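Recovering from a Double Pick at the Assembly Station

Applies to: single-arm food assembly cells with a two-finger gripper and upright slot holders
Fault code on the Gorela controller: 2682 (grip width out of range)
Audience: trained cell operators and shift leads
Last revised: January

Purpose

This page explains how to respond when the arm lifts two items from a holder in a single pick. It covers the immediate stop, the safe removal of the items, the inspection of the holder and the gripper, and the return to automatic operation. It also explains how to change the settings that most often allow the fault to happen again.

The procedure was rewritten after a series of double picks at the Valente training kitchen, where the cell continued past the fault and placed two patties on one build. No person was hurt, but the second patty slid off the stack during the next placement, and the arm pressed down on it with the following item still in its grip. One finger pad was torn and the wrist had to be recalibrated. The review found that the grip width alarm had been set to warn only, and that operators had become used to clearing the warning from the screen without looking at the gripper.

Before you begin

Only operators who have completed the cell safety course may enter the work area. If you have not completed the course, press the stop button and call the shift lead.

You will need the following:
The enabling pendant for the cell
Clean food-grade gloves
The plastic release paddle kept on the side hook
A lidded waste container
The feeler card for checking holder gaps
The fault log

Do not use a metal knife, spatula or screwdriver to free an item from the fingers. Metal tools damage the pads and can leave fragments on the food.

How the fault occurs

Items are loaded into the holders on edge so that the fingers can close on both faces. A bun half or a slice of tomato normally stands alone in its slot. Cheese slices and patties are more likely to be loaded in pairs, and they may lean together or stick at the face. When the fingers descend, they close across both items.

The controller measures the distance between the fingers at the end of the closing move and compares it with the expected thickness of the item. If the measured width is larger than the upper limit, the controller raises fault 2682. What happens next depends on the response setting. With the setting at Hold, the arm stops where it is and keeps its grip. With the setting at Warn, a message appears and the program continues.

Sikus cells are shipped with the response at Hold. A cell that has been used for demonstrations or timing trials may have been changed to Warn, and the change is kept after a restart.

Part 1: Stop and secure the cell

1. Press Pause on the pendant as soon as you see two items in the gripper or receive the fault message. If the arm is moving toward a person, or if you are unsure whether Pause has taken effect, press the red stop button instead.

2. Wait until the arm has come to rest. Do not reach toward the gripper while any joint is moving.

3. Confirm on the pendant that the state reads Held. If it reads Running, press the red stop button and call the shift lead.

4. Reduce the manual speed to 30 mm per second. This limit must remain in place until Part 4 has been completed.

5. Note the position of the arm. If it is over a holder, continue with Part 2. If it is over the build tray, do not open the gripper yet – first complete step 6.

6. In manual mode, raise the arm straight up by 50 mm. Do not move it sideways until it is clear of the tray wall and the rails. A hanging item can catch on a rail and pull the gripper out of line.

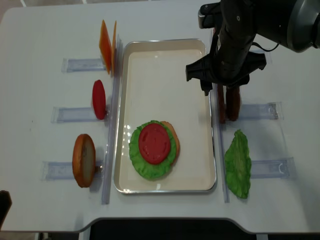
Part 2: Remove the items from the gripper

7. Put on clean gloves. Place one hand, palm up, below the items. Keep your fingers out of the space between the gripper fingers.

8. With your other hand, hold the enabling switch on the pendant and select Open, Slow. The fingers will open in small steps. Stop as soon as the items come free.

9. If one item falls and the other stays on a pad, use the plastic release paddle. Slide it down between the item and the pad. Do not pull the item sideways.

10. Place both items in the waste container. Items that have been gripped under a fault must not be returned to the holder, even if they look undamaged. The grip force under a double pick has not been tested for food contact, and pad material may have been transferred.

11. Look at the partial build in the tray. If anything has been dropped on it, or if the gripper has touched it during the fault, discard the build. If the arm never reached the tray, the build may be kept, provided that it is still within its holding time.

12. Release the enabling switch and set the pendant down outside the reach of the arm.

Part 3: Inspect the gripper and the holders

13. Wipe both finger pads with an approved wipe and inspect them under good light. Replace the pads as a pair if either one has a cut, a lifted edge or a shiny worn patch. A worn pad will pass the grip test when clean and then slip once it has grease on it.

14. Check that the fingers close evenly. A gap at the tip with contact at the base means that a finger has been bent, and the cell must stay out of service until maintenance has replaced it.

15. Follow the gripper cable from the arm to the first clamp. It should move freely and should not be stretched when the wrist is at its lowest pick position.

16. Clear every holder on the patty side. Insert the feeler card into each slot. The card should stand upright without being held. If it falls over, the slot has spread and items will lean into one another. Replace the holder.

17. Check the other holders in the same way. It is common to find that only the holder involved in the fault has been inspected, while a second one is close to causing the same problem.

18. Remove any loose food from the table surface. The arm does not detect items lying flat beside a holder unless the program includes a surface pick for that item. If the recipe calls for a surface pick, confirm that the item is inside its taught zone.

Part 4: Correct the settings

19. On the Gorela controller, open Gripper, then Limits, then Grip Width. Find the entry for the item that caused the fault.

20. Compare the upper limit with the thickness printed on the product sheet. The limit should be greater than one item and clearly less than two. If the product supplier has changed, measure the new product before entering a value. The Valente review found that the limit had been widened to stop nuisance alarms on thick patties, which left it above the width of two thin ones.

21. Open Response and select Hold. Save the setting. Leave the menu and open it again to confirm that the value was kept.

22. Open Retry and set the count to zero for patties and cheese. An automatic retry causes the gripper to open over the holder and close again, and a released pair may then fall across the rail.

23. If the cell has the Vorkier force module, confirm that the module is reporting. A frozen value on the screen indicates a lost connection. The width check will still work without the module, but the cell must not be run unattended in that condition.

Part 5: Test and return to service

24. Load one item in the holder that caused the fault. Run a single pick at reduced speed, with the tray empty. The fingers should close, the width should be accepted, and the arm should lift without swinging the item.

25. Load two items together in the same slot. Run the pick again. The controller must raise fault 2682 and the arm must hold its position. If the arm continues, press the red stop button and take the cell out of service. Do not adjust the limit and try again without the shift lead present.

26. Discard the test items and clean the pads.

27. Restore normal speed, leave the work area and close the gate. Start the cell from outside and watch one complete build from the first bun half to the last.

28. Complete the fault log. Record the item, the holder, the position of the arm when it stopped, the width shown on the screen, and any setting that was changed. Record the old value as well as the new one.

When to call maintenance

Take the cell out of service and call maintenance if any of the following applies:
The arm did not stop when Pause was pressed
The fault was raised with only one item in the gripper
A finger is bent or a pad mount is cracked
The fault has occurred more than twice in one shift
The response setting has returned to Warn after being saved

The pads are to be replaced every 3000 picks whether or not a fault has occurred. The pick counter is on the Gripper page of the controller and must be reset by the person who fits the new pads.

Loading practice

Most double picks start at loading. Separate chilled patties fully before placing them. Do not place a second item in a slot to save a trip, even when the slot is wide enough to take it. Where a recipe uses two of the same item, load them in separate holders and teach a separate pick for each.

Shift leads should check the response setting at the start of every shift and initial the log. A cell found at Warn must not be started until the reason for the change has been recorded.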